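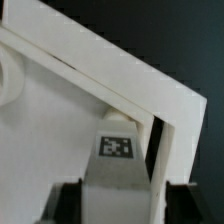

第7期

接着上期说夹爪对比。这期换到白色件,还是用腕部相机,两指夹爪,指尖是深色那副。

1/ 先说为什么盯着标记看。上期Merico那副宽指尖一合拢就挡住标签下沿,识别断断续续。换成Wovham的窄指尖以后,两个指尖分在块的左右两边,方形标记整个露在外面,黑边是完整的。

2/ 标记有点虚,格子边缘发软。检测程序能不能吃下这种程度的模糊,要看阈值怎么设。我把Baysal控制器自带的默认值调低了一档,连跑33次,丢了7次。默认值下丢10次。

3/ 白件比想象中麻烦。外框、内侧的窄导轨、左边的平板全是白的,靠灰度分界很吃力,能用的只有导轨旁边那条细暗缝,还有右侧那道窄黑缝。背景倒是深色,外框的轮廓好找。

4/ 曝光试了两组。高的那组平板直接糊成一片,暗缝也淡了。低的那组标记里的灰格和白格容易混。现在停在中间偏低,先不动。

5/ 指尖的问题:块在拐角里侧,离导轨很近,顶上的圆帽几乎碰到导轨下沿。夹爪从下面进,张开量给大了,右指先蹭导轨。目前张开28毫米,左右都过得去,再大就不行。

6/ Claltovov那只相机也装上去比过。视野更宽,但标记在画面里变小,同样的距离识别反而差,已经拆了。想看近处的还是用原来这只。

7/ 有人问力控。这轮没开,只比位置和识别。Merico的宽指尖抓平板边缘其实更稳,打算磨窄一点再装回来试。

8/ 下期放磨过的指尖和两组阈值的记录。手上有Wovham窄指尖的,麻烦说一下你们张开量给多少。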